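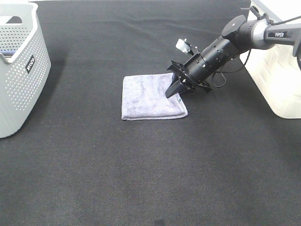

Ticket opened: Chapter order wrong in exported e-book, serial novel "Dimside." Reported by the author, Itziar Quintana. I write science fiction in installments on Lotomer and export the finished parts to e-book every September. This year's export puts chapter 13 ahead of chapter 12, so the captain is dead on one page and giving orders on the next. The chapter files are all in the project folder and they open fine one at a time. Chapter 13 is the laundry deck chapter, the one where the stowaway hides under the sheets. I gave the ship light gray plastic baskets with small holes all over the walls and a thick rim, the same kind you can buy anywhere, and a reader could find that passage by searching for "basket" if you need to confirm which chapter is which.

Steps tried before opening the ticket:
Exported again with the cover removed. Same result.
Renamed chapter 13 to "Chapter 13 - Laundry Deck." Same result.
Dragged 13 below 12 in the outline. It looks right in the outline and wrong in the file.
Opened the export in two different readers. Both show the wrong order.

Reply from Dinell support, 10:40 a.m.
Thank you for the list. Please send the project file and tell us whether any chapter was imported from another program.

Author, 11:15 a.m.
File attached. Chapters 1 through 11 were typed in Lotomer. Chapter 12 was imported from Sombatkul, where I had drafted the mutiny. Everything after that was typed in Lotomer again. There are 20 chapters in all.

Reply from Dinell support, 2:05 p.m.
We can reproduce it. The imported chapter kept its old sort number, which is 100. Your own chapters are numbered in steps lower than that, so the export should place it last, but a second rule pulls it back to the nearest scene link. You linked chapter 12 to the end of 13 with a "see also" note. Please try this:
Open chapter 12 and choose Properties.
Clear the Sort field and save.
Remove the "see also" link.
Export again.

Author, 3:30 p.m.
Order is now correct. The captain dies once. The scene break marks in chapter 12 have turned into question marks, though.

Reply from Dinell support, 3:50 p.m.
Replace them using Insert, Scene Break. The marks from the other program are not in our font. We have logged the sort number problem as a separate bug.

Author, 4:20 p.m.
Replaced by hand. Export is clean in both readers. I will leave the link out until the bug is fixed.

Status: Resolved with workaround.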